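Starbridge robotics club takes on the laundry
Posted Apr 3, 2025

I've been sitting in on the Starbridge student robotics club this spring, and wow, these kids are serious about laundry! Their project for the Edavora challenge is teaching a robot to fold clothes, and that starts with people working grippers by hand, over and over, on real sweaters and real beds.

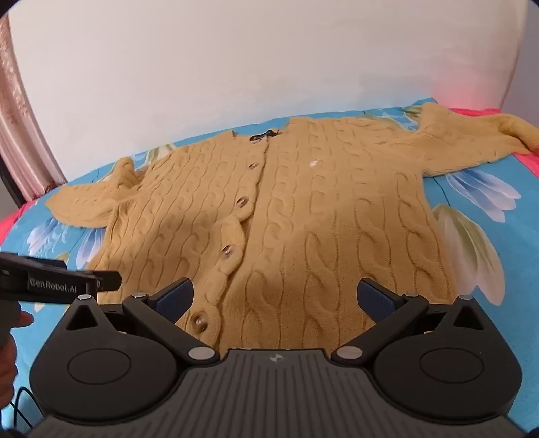 The club set itself a goal of 1000 recorded folds, and by the end of March it had 300. Knits are the hard part (I can barely fold a cardigan myself, so I sympathize). T-shirts went quickly, but thick cables bunch up and sleeves wander off wherever they like - one student told me she now dreams about sleeves.

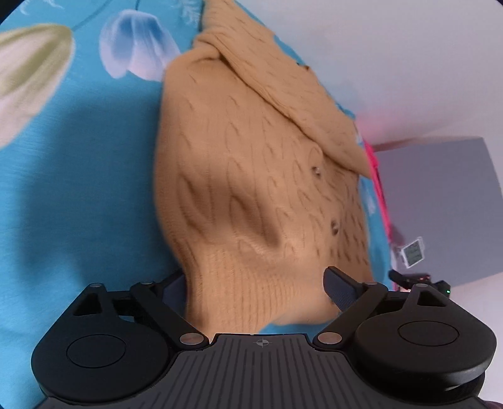

There are 11 students on the team, most of them new to robotics, and they take turns folding and checking the recordings afterward. Next up is the Myung round, where 83 clubs are entered and every team gets the same pile of clothes. The Starbridge crew will be practicing at Bruvero Hall until then, and they'd love more sweaters to borrow. I've already promised them two of mine!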